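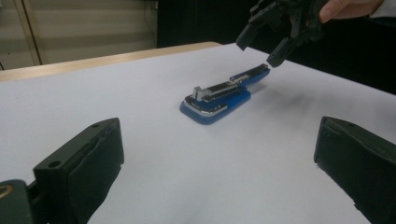 Tariq Lashari thinks the stapler is going to be our worst object by a mile, and he said so before I'd even got my coat off. His argument is that a person picks up a stapler without deciding anything, so every demonstrator does it differently, and the policy ends up averaging between grips that don't mix. I said fine, but that's why it's on the list! We went back and forth on it for a bit and agreed to let the numbers settle it.

May 23, 2025

So, stapler day. Two-handed task, both hand-held grippers, white board down on the table as usual. The plan for this block is 300 good episodes, and by "good" I mean no regrasp, no dropped tracking and no bumping one gripper into the other (guilty, twice before lunch). The whole tabletop set is meant to reach 3000 by the end of June, and the stapler is the first thing in it with a hinge.

First go was slow. I kept reaching as I would with my own fingers, coming in low from the side, and with the grippers that just shoves the thing along the board. Coming down from above works much better. You open wide, get one finger either side of the body, go down a touch further than feels polite and then close. If you close early you pinch the top arm only, it hinges open as you lift, and the base swings about underneath. Looks comical, ruins the episode.

The start pose matters more than I'd expected. With the stapler standing on its base I can get a decent grasp nearly every time. On its side it's a different job altogether, because the body is fatter that way round and the rounded bit wants to roll out of the pads. I want both in the set, in fairly even amounts, and I want the angle on the board changed between episodes too. I caught myself putting it back at the same diagonal again and again, which is exactly the sort of habit the robot would learn for us. 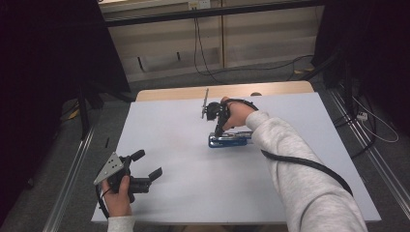 The other thing I keep forgetting is what to do with the left hand while the right one does the work. If it wanders, the wandering goes into the data. I've settled on parking it low near my edge of the board, fingers open, and holding it there until it's needed. It makes my shoulder ache after a while, but the left-hand tracks look far tidier than last week's.

Score so far: 80 kept, and a pile of rejects I haven't sorted. Most of the rejects are the early close. A few are lost tracking, always when I twist my wrist too far over, so that's me again.

Tried the slower replay on the arms with a handful of the kept ones. Top-down grasps replay nicely. The on-the-side ones are fussier, and a small error in height is enough to nudge the stapler instead of gripping it. I'd like to see what happens with softer pads before I blame the demos. The Trumau lot have apparently moved to a softer set for their Domeo runs, so I'll write and ask what they're using.

To do:
Sort the rejects into early close, tracking and other.
Write down the left-hand parking spot so Tariq does the same as me.
Ask Guimarães whether they want the episodes trimmed at the first lift or left whole.
Redo the gripper width calibration before the next block, the right one feels a hair off when fully open.

Tariq takes over for the next batch and I'm on labelling. He's still grumbling about the stapler.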